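Clatell Shape Blocks: data card

What is in the folder

Photos and short notes on small solid blocks set out on a board, collected for people who sort, catalog or repair shape toys. There are 119 photos, plus a plain text file listing the color and shape of each block as the person who laid them out wrote it down. The notes were merged and checked by Lerato Baloyi.

Why we are not calling it a benchmark

An earlier draft of this card said the set "covers the common shapes." It doesn't, and I asked for the line to be removed. The blocks come from two boxed sets, Rokico and Riedl, bought secondhand. A box of toy shapes holds whatever the maker felt like putting in it. If your box has stars or arches, you may find little here that helps you.

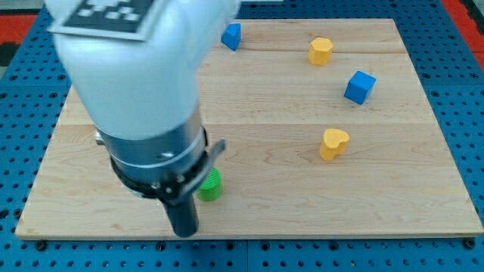 Color names are the weakest part of the notes. One person's green is another person's lime, and the first round of labels had both for the same cylinder. We settled on plain words: green, blue, yellow. No shade names, no paint codes. Anyone who wants finer distinctions will have to make them, and I would want to see how they handled the lamp before I believed them.

Shape names are better, with one exception. "Heart" is easy. "Cylinder" is fine until a piece is short enough that someone writes "disk," and we never agreed where that line sits. Both words survive in the file. Search for both.

Known problems

Sizes were taken with a school ruler and should be treated as rough.
Wood grain in the boards can confuse automatic cropping. The Medau cropping script lost the edge of a block in up to 4 photos, and we fixed those by hand.
Layouts were chosen by whoever was at the table. Please don't describe them as random.

Use

Free for teaching and hobby use. If you publish a number based on this set, say how many photos you dropped and why. Corrections go in the notes file, with your initials next to the line you changed. The next pass over the labels is planned for August.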